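Toy library network to change how it lends small-parts sets

14 September 2018

The Prindura toy library network will lend its small-figure sets in standard bins from November, ending the mix of bags, boxes and tins its branches have used until now. The change covers farm animals, vehicles and building pieces, and applies to all 38 branches.

Under the present system each branch packs its own sets and writes its own contents list. A set borrowed in one town and returned in another often has to be sent back by van, as the receiving branch has no record of what it should hold. The network logged 408 such transfers in the last lending year.

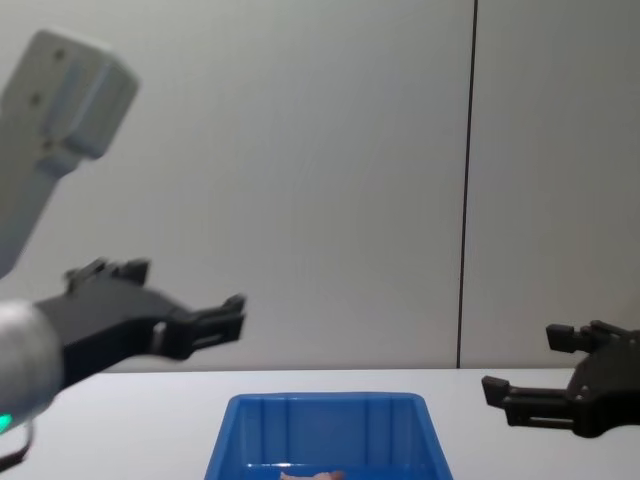

A blue plastic bin on a white tabletop.

The new lists were drawn up by Nyokabi Mwakyusa, who manages stock for the network. Each set gets a six-character code, printed on the lid and on a card inside. The first two characters give the category, the next three the set number and the last the age band. Branches will enter the code at checkout and again at return, and the catalog will show the full contents on the screen. Staff will no longer copy out lists by hand.

Sets with more than 80 pieces will be split in two and lent separately. Most of these are building sets. The animal sets are smaller and will keep their present contents, apart from figures withdrawn for cracked paint or broken legs.
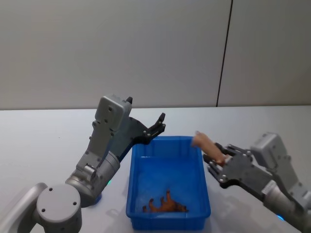
Cleaning rules will also change. Solid plastic pieces are to be washed in warm water with mild detergent, rinsed and air-dried before they go back on the shelf. Hollow pieces with a squeaker hole or an open seam are to be wiped only, as water trapped inside can lead to mold. Fabric pieces are being removed from the small-figure category and moved to soft toys, where a longer turnaround applies.

The catalog software, Staltix, has been in use at the Medve branch on a trial basis. Return checks there now take less time than before, according to the network, although it has not published figures. The trial also showed that printed labels came off lids after repeated washing. A laminated card held in a clear sleeve will be used in place of the label on sets that are washed most often. 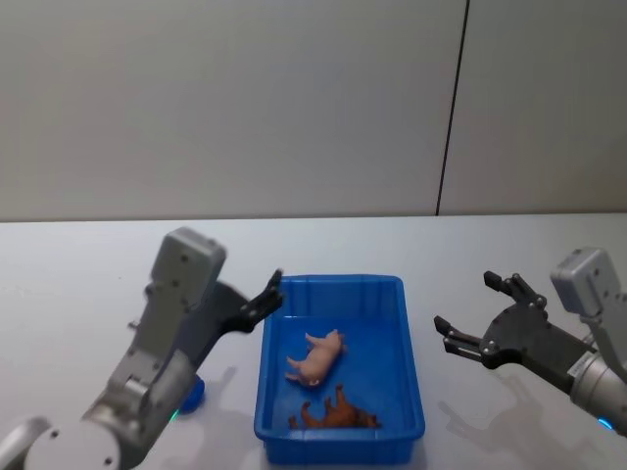
Toy pig and horse in a bin.

Fees stay the same. A missing piece will be charged at a flat rate per item, with no charge for the first one lost in a lending year. Borrowers who find the piece later can return it to any branch and have the charge removed. Sets with a missing piece may still be lent if the contents card has been corrected and the piece is not needed for the set to work.

Over 2,000 sets have to be recoded before the start date. Branches will stop lending the category for one week while the work is done, and loans due in that week will be extended without a fee.

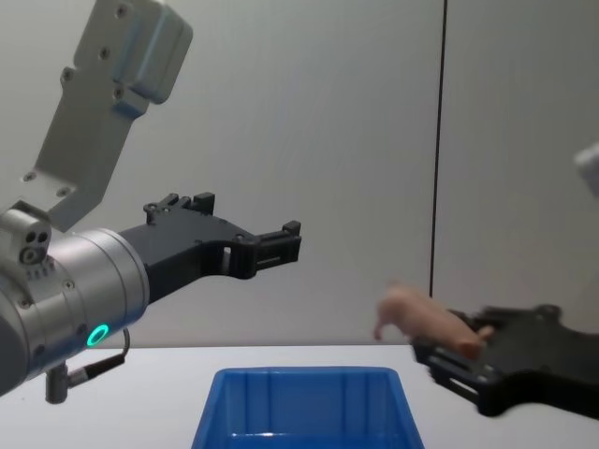 Nazanin Ghasemi would have preferred a longer changeover, with the larger branches going first, and said one week was tight for any branch that still kept its lists on paper. She supported the single code, and asked that the contents cards be offered in large print.

Branches will post their closing dates at the desk. The Nemon branch, which is already closed for floor repairs, will recode its sets before it reopens.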